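Chapter 4
Small Laundry: Sorting and Drying

In this chapter we look at the small pieces of a household wash, such as socks. They take little water but much patience. A bin to hold them and a wooden rack are enough to begin.

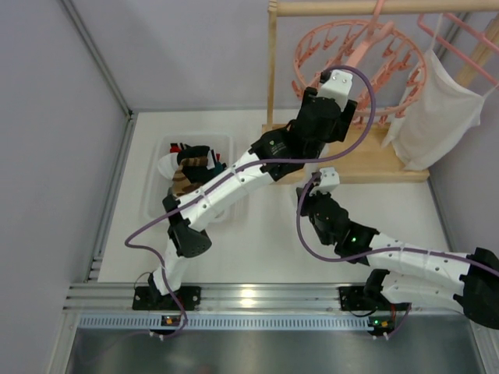
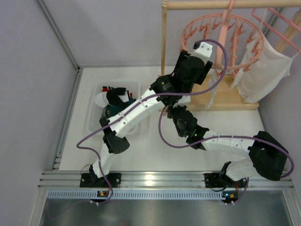
Hicham Nasr teaches this lesson in Destow, and he would rather have his students pair the socks before they hang them — it saves a second sorting later. Other teachers pair only after drying. Both ways are practised in section 4.2.

Before you start, read the care labels and put aside every piece with a different colour of wash. A sock of wool should dry flat. Cotton can hang by the toe.

Words to learn: rack, hanger, rim, pair, damp, crease.

4.1 How much fits on one rack?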